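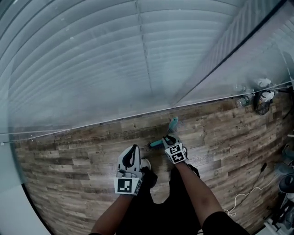
Stutbridge, May 2018

Questions we are often asked about Skemmont

Skemmont is a small family business which makes drinks and syrups from spruce tips. We get many letters with the same questions, so I have collected the answers on one page. If your question is missing, please write to us and I will try to add it.

Who is behind Skemmont?

My name is Urho Mustonen. I run the company with my wife and her two brothers. I am responsible for the recipes and for this page, so please forgive my English if something sounds strange.

What are spruce tips?

They are the new shoots which grow at the ends of the branches in spring. They are light green and soft, and they taste a little like lemon and a little like resin. After a few weeks they become hard and bitter, and then they are not good for our purpose.

Do you harm the trees?

We pick only from the side branches and never from the top, because a tree which loses its top shoot will grow crooked. We also leave every tree alone for two years after picking. The forest owners come and look at our work, and up to now we have had no complaints.

How long is the picking season?

In a normal spring we have 21 days. In a cold one it starts later, but it does not become longer. Last year we had 45 pickers, most of them from the villages near us.

Which products do you sell?

At the moment there are three. Stullia is the sparkling drink, sold in small glass bottles. Amaral is the syrup, for pancakes, ice cream or tea. The third is dried tips in a paper bag, and it has no special name - we could not agree on one.
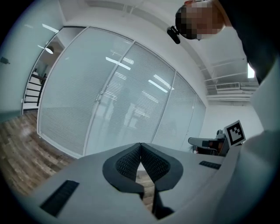

My wife wanted to name the dried tips after her grandmother, and her brothers were against it. So the label says only "Dried spruce tips", and customers find it without trouble.

Is there alcohol in Stullia?

No. It is made from water, spruce tips, sugar and lemon juice. We heat the bottles after filling, so it does not ferment on the shelf.

How much sugar is in it?

Each liter contains 74 grams. We tried to make it with less, but then the resin taste became too strong for most people. An unsweetened version is something we still test from time to time.

How should I store the products?

Unopened bottles can stand in a cupboard, away from the sun. After opening, keep Stullia in the refrigerator and drink it within three days. Amaral keeps for two months in the refrigerator. If you see white crystals at the bottom of the syrup, it is only sugar. Put the bottle in warm water and they will go away.

Can children and pregnant women drink it?

Our own children drink Stullia. For pregnancy I am not the right person to answer, so please ask your doctor before you try anything made from spruce.

Do you send abroad?

Yes, but only syrup and dried tips. Glass bottles with gas inside are difficult to send, and we lost too many of them. Orders for Christmas should reach us in the first week of December.

I have a shop. What is your smallest order?

For shops it is two boxes of any product. If you want your own label, the smallest order is 1000 bottles, and we need to know before the picking starts.

Can I visit you?

You are welcome to visit in summer, when we have more time. Please write first - during the picking we are all in the forest and the door is locked.

I have spruces in my garden. Can I sell you the tips?

Usually not. We must know exactly where the tips come from and that the trees were not sprayed. But you can make a simple syrup at home, and I am glad to send you the recipe if you ask for it.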